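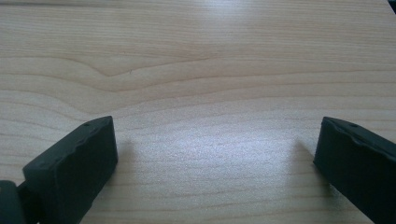
Cómo cuidar una mesa de madera clara

Cuando heredé la mesa de mi tía me pasé un verano entero probando remedios (¡algunos espantosos!), así que os cuento lo que sigo haciendo hoy, con toda la calma del mundo.

Para el diario, un paño de algodón apenas húmedo y otro seco detrás, siempre siguiendo la veta. Nada de estropajo, por favor, ni siquiera el blandito.

Los cercos de los vasos salen muchas veces con un poco de cera incolora y paciencia. Si se resisten, lija de grano 400, muy suave, y solo si la madera es maciza; en un chapado yo ni me acercaría, que la capa es finísima y se come en un suspiro.

Y en junio, con las ventanas abiertas, le doy su mano de aceite: para la mía gasto alrededor de 200 ml, extendidos con un trapo viejo. Los trapos los tiendo luego al aire libre, nunca hechos una bola, porque pueden prenderse solos.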